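Members' update: Triltis merges with Stostow, office move confirmed

Members voted in July to accept the merger of Triltis with Stostow, and the two associations now operate as one. We will keep the Triltis name. Stostow will continue as the name of the annual grants round for early-stage bioscience companies in the region.

The combined association has 2119 individual and company members. Before the merger, a little under half of them belonged to both groups and paid two sets of dues. If you are one of these people, you will get a single renewal notice from now on, and any unused months on your second membership will be added to the end of the first. You don't need to apply for this. Please check that the email address on your account is the one you want us to use, as we have kept the most recent address where the two lists did not match.

The board has 17 seats until the next annual meeting, when it will go back to 11. The bylaws that cover the change are in the members' area under Governance. Questions about them should go to the office and not to individual directors.

Our office has moved to the second floor of the Salwood building. The front desk is open from 9 a.m. to 4 p.m. Visitors need to sign in on the ground floor. There is bicycle parking at the rear entrance, and the meeting room seats 40. Members can book it at no charge for up to three hours at a time, and company members can book a full day. The old Stostow office is closed and mail sent there will be forwarded until the end of the year.

The grants round will open as planned. Each grant is worth up to $2000 and can be put toward lab supplies, travel to a conference, or legal fees for a first patent filing. Salaries and rent are still not covered. Filali has agreed to sponsor the round for another two years, and its staff will not take part in the judging. Applicants who were turned down last time may apply again with the same project, but should say what has changed. The form has been shortened to four pages, and a budget sheet is now required.

The mentoring program is on hold while we match up the two sets of records. Current pairs should carry on as they are. New requests will be taken again once the list is ready, and we will send a note when that happens.
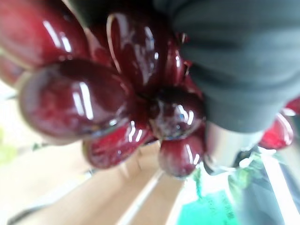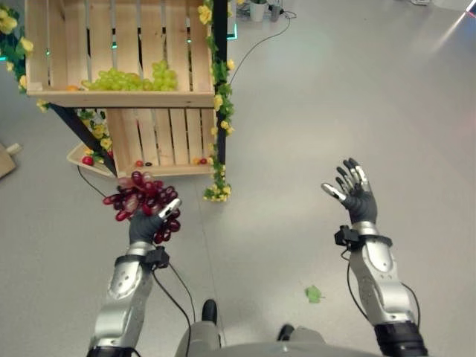 Grapes, red in the first photo and both red and green in the second.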